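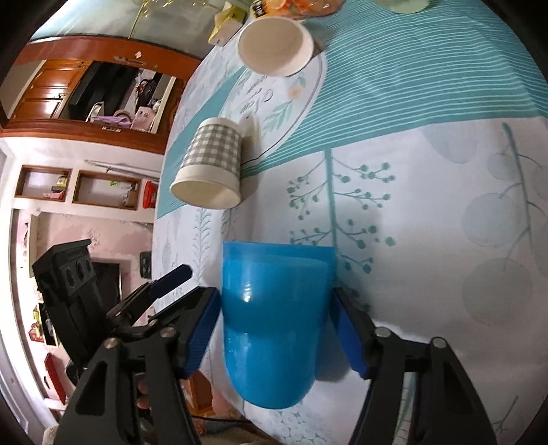
blue cup, leaf print cloth

clatcombe_kay
May 13, 2025
Ok so who has gotten wax off a printed tablecloth? Candle drips, 3 spots. Not the one in my pic, that one's my everyday. The good one is a Trutham, paid too much for it. Family dinner in August, 8 people.

asfaw11
Brown paper and a warm iron. Works every time

dotty525
No no no. Iron drives the dye in. Freezer first, then scrape with a spoon – then dish soap on the back.

asfaw11
Been ironing wax out for 11 years, never lost a print

dotty525
On plain cotton sure. Prints are differnt

F. Pettigrew
What's the fabric? If it's coated skip the iron completely. Zoltow stain bar on whats left, cold rinse.

clatcombe_kay
Tag says cotton. Trying the freezer tonight. Also do you all like a band across the middle or is it too busy with plates on?

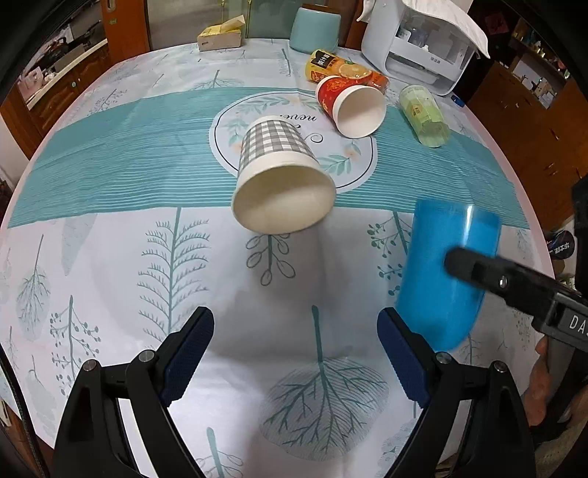 everyday cloth, teal stripe band

dotty525
Love the band. Plain white plates tho

asfaw11
Too busy for me. Still say iron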